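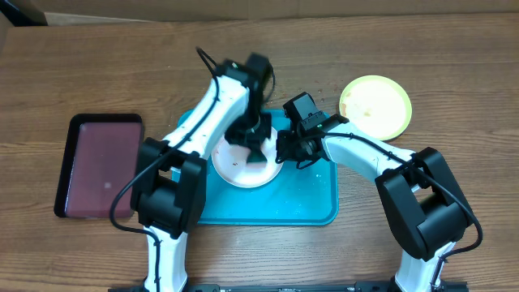 Margareta Bălan wrote on 3 June 2022:

> The grease trap under the hall kitchen backed up again after the lunch.
> I bailed out what I could and ran hot water for 15 minutes.
> Can we just pour enzyme down it every month and skip the pump-out?
> Ramix wants 251 for a visit, and we had them here in February.

Please don't skip it. I looked after the trap in our old building for nearly 15 years and tried the enzyme route twice. It thins the grease enough to get it past the baffle, and then it sets again farther down the pipe where you can't reach it. The hot water does the same thing.

The price from Ramix is fair if it includes scraping the walls and checking the baffle. Ask them to put that in writing. Last time they only skimmed the top — I saw the slip, and it said "surface only."

What I would change is how much goes down the sink in the first place. We served 200 plates at that lunch, and most of them went under the tap with the sauce still on.

1. Scrape and wipe every plate before it gets near the water. Paper towels are fine, and they go in the trash with the scraps. 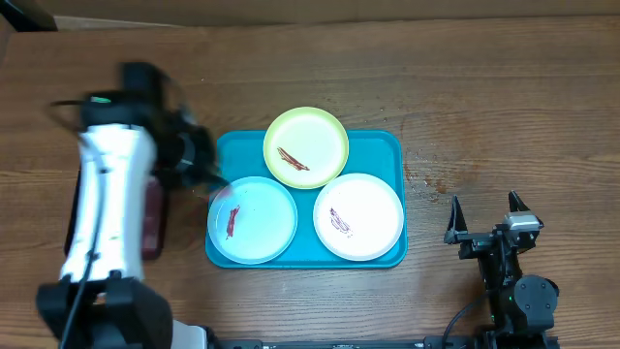

2. Pour pan fat into a can with a lid. Let it set, then throw it out.

3. Empty the sink strainer into the trash, never down the drain.

4. Lift the trap lid every 4 weeks and measure the grease with a stick. If grease and sludge together take up a quarter of the depth, call for a pump-out.

I can bring the stick and show whoever is on kitchen duty. The lid gasket also needs replacing, and I still have the part number somewhere.

Octavian Sima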